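Motcombe long barrow – has anyone read the radar results yet?
History & Archaeology > Digs and Surveys

sutterhill
Posted 9:14 am
The summary from the April survey at Motcombe is finally up on the Clidbridge site and I stayed up way too late reading it! Short version for anyone who hasn't followed this one: it's a Neolithic long barrow, opened once by a Victorian vicar who found a single stone chamber, took out some bones and a broken pot, and closed it again. Everybody has assumed ever since that one chamber was all there was.

The new radar lines show two strong reflections farther back in the mound, both at about the depth of the known chamber floor. Kirsty Rewi, who wrote the summary, calls them "anomalies consistent with large stone or void" and leaves it there. I'm going to be less careful than she is and say side chambers. Come on, look at the spacing!

ditchwitch_dan
Posted 9:40 am
Love the excitement but I'd pump the brakes. "Large stone or void" covers a lot of ground. Big natural boulders turn up in these mounds all the time, and the vicar's crew dug like badgers. One of those reflections could easily be his backfilled trench.

sutterhill
Posted 10:02 am
Fair, and I did think about the trench. But his sketch plan puts it on the east side, coming in from the forecourt, and both reflections are west of the known chamber. Unless he dug a second one and never wrote it down (possible, I guess, he was no great note taker).

The part that got me is the line spacing. The old survey walked lines so far apart you could lose a bus between them. This one has 27 lines across the mound, and the western reflection shows up on line after line in the same spot.
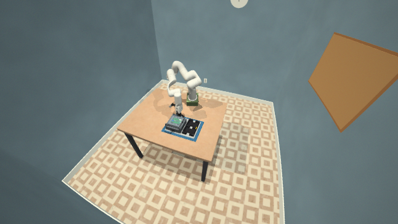

It also has a fairly straight edge on the north side, and boulders don't usually come with straight edges. I printed the depth slices and laid them out in order on the kitchen floor, and you can follow that edge down through four of them before it fades. My dog walked across slice three but it's still readable.

Celtside
Posted 10:31 am
Long-time lurker, first post in this section. I've done a fair bit of radar on clay soils and I'm somewhere between you two. Straight edges can come out of the processing, especially when the lines all run the same direction. Did they do a second set crossing the first? That's what I'd want to see before I got my hopes up.

sutterhill
Posted 10:38 am
Welcome! Only a partial cross set, over the eastern half. The summary says the west side was too overgrown to get the cart through.

ditchwitch_dan
Posted 10:45 am
So the half you're excited about is the half with no cross lines. I rest my case.

sutterhill
Posted 10:51 am
Rest it all you like, I'm still excited :)

mossy_lintel
Posted 12:20 pm
Can I ask a beginner question? If the barrow was in use for something like 1,000 years, wouldn't you expect people to add rooms as they went? Or were these built all in one go?

Celtside
Posted 12:47 pm
Great question, and people argue about it. Many of them seem to have been built and filled pretty quickly, within a few generations, and then people came back to the spot much later. I wouldn't assume any long stretch of use at Motcombe without dates from the bones. Does anyone know where the vicar's bones ended up? The ones he dug up, I mean.

sutterhill
Posted 1:05 pm
Ha! Clidbridge has one box, according to the summary, with 80 fragments in it and no dates run so far. The pot is missing.

ditchwitch_dan
Posted 1:22 pm
Now that I'd get excited about. Date the box first, clear the brush, run the cross lines, and then talk about side chambers. I'll buy the first round if you're right.

mossy_lintel
Posted 1:30 pm
Screenshotting this.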